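タオルがゴワゴワになる問題、みんなどうしてる?

読了時間:約4分

1:yuzu_moko
引っ越してからタオルが全部ゴワゴワです。前の家と洗剤も洗濯機も同じなのに! 顔を拭くと痛いレベルで、夫は「登山用のやすり」とか言ってます。部屋干しメインで、柔軟剤はRendeoの無香料を毎回入れてます。買い替えるしかないのかな〜。

2:sentaku_oyaji
まず柔軟剤をやめてみて。毎回入れると吸わなくなるし、うちは月一でも多いくらいだった。あと干す前に10回くらいバサバサ振る。これだけで全然ちがうよ。

3:kitakaze88
>>2
柔軟剤犯人説、よく聞くけど私は反対派です。うちは毎回入れてて、もう何年もフワフワですよ? 規定量を守ってるかどうかだと思う。目分量でドバッと入れてません?

4:yuzu_moko
>>3
う……入れてます、ドバッと(笑)
キャップの線なんて見たことなかった。

5:Chantelle Botha
こんにちは、日本に住んで長い者です。硬い水の町で育ったので、タオルが板みたいになるのは子どものころから普通でした。母はすすぎのときにクエン酸を少し入れていました。引っ越しで変わったなら、水を疑ってもいいと思います。
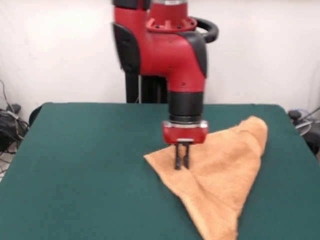

あと、厚さも大事です。Ulholmの厚手のバスタオルを133センチの長いので買ったら、冬は丸一日干しても真ん中が湿っていて、結局においが出ました。今は薄手の小さいのを数で回しています。小さいと畳むのも早いし、子どもが自分で片づけてくれる!

6:sentaku_oyaji
>>5
薄手に一票。ホテルみたいな厚手は乾燥機がある家の贅沢品だよ。

7:kitakaze88
乾燥機なら60分コースで先に20分だけ回して、残りは外干しが最強です。パイルが立ってから干す感じ。電気代もそんなに気にならないです。厚手、いいじゃないですか。拭いた瞬間の幸せが違うもん。

8:mame_daifuku
畳み方の話もしていい? 私はずっと三つ折り派だったんだけど、Makhubelaっていう雑貨屋さんでカゴを買ってから、くるくる丸めて立てる派になりました。取り出すとき崩れないのがほんとに楽!
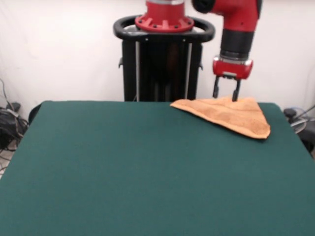
ただ、ぎゅっと巻きすぎるとパイルが寝ちゃう気がする。ゆるめに巻いて、詰め込まない。棚が足りない人はフェイスタオルだけ丸めて、バスタオルは普通に畳むのがいいかも。それから洗面所に置きっぱなしだと湿気を吸うので、うちは廊下の棚に引っ越しさせました。

9:sentaku_oyaji
丸めるのは反対だなあ。変なクセがつくし、見た目が寿司屋のおしぼり。

10:mame_daifuku
>>9
おしぼりで何が悪いんですか(笑)

11:yuzu_moko
みなさんありがとうございます! 今日さっそく柔軟剤なし+バサバサをやってみました。なんか少しましな気がする……気のせいかもだけど。次はクエン酸も試します。Chantelleさん、量ってどのくらいですか?

12:Chantelle Botha
うちは小さじ一杯くらいを水に溶かしてから入れます。塩素系の漂白剤とは絶対にいっしょに使わないでくださいね。洗濯機の説明書も見てから!

13:kitakaze88
私はこれからも柔軟剤を入れますけどね。規定量で。

関連トピック
・部屋干しのにおい、11月になると復活する件(返信286)
・バスタオル廃止した家、後悔してない?(返信113)
・Prastvilleの物干しスタンド、脚がぐらつきませんか
・赤ちゃん用ガーゼの捨てどき

お問い合わせ | © くらしの縁側掲示板 | ページの先頭へ戻る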